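Briltville Trustee Office to Change How Chapter 13 Refunds Are Paid

Posted 1/13/20

The standing trustee's office in Briltville will stop mailing paper refund checks to Chapter 13 debtors whose cases have closed or been dismissed, and will instead send the money by electronic transfer to an account named by the debtor. The change applies to any case in which the final report has not yet been filed.

A refund arises when the trustee is holding plan payments that are not owed to creditors. The usual causes are a payroll deduction that continued after the last plan payment, a creditor that returned a disbursement, or a dismissal before confirmation. In the last case the trustee returns the balance after deducting any unpaid administrative expense allowed by the court.

Under the old procedure, checks went to the debtor's address as listed on the docket. A check not cashed in 90 days was voided and the funds were paid into the court registry as unclaimed. According to the office's October report, 3,828 refund checks were issued in the last reporting year, and 202 of them were later voided. The average voided check was for some $410. Recovering money from the registry requires a written application, proof of identity and service on the United States attorney.

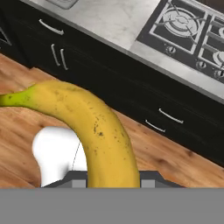

Kofi Sarpong said the form itself is simple but the timing could cause trouble. Debtors often close or switch bank accounts during a plan that runs up to five years, he said, and an account number given at the start of the case may be useless by the end of it. He would prefer that the office ask for bank details only when the final audit is complete.

The office has taken part of that view. The account form will be mailed with the notice of plan completion -- or with the dismissal order, where there is one -- and will be due back in 30 days. If the form is not returned, a paper check will still be sent to the docket address. Debtors represented by counsel may return the form through their attorney. In joint cases both spouses must sign, and the refund will go to a single account unless the court orders a division.

Refunds of more than $1,800 will be held for four business days while the office checks that the account holder's name matches the name on the petition. A prepaid card account is acceptable if it has a routing number and is registered in the debtor's name. Accounts held by third parties, including relatives and debt settlement firms, will be rejected.

The change does not affect payments to creditors, which follow a separate disbursement schedule, and it does not alter the debtor's duty to keep a current mailing address on file with the clerk. Notices of completion, discharge orders and tax documents will continue to go out by mail.

Cases assigned to the Lester division are handled by a different trustee and are not covered. That office said it has no plans to change its refund method this year.

Copies of the account form are available at the Briltville office and from the clerk's public counter. Forms sent by fax will not be accepted.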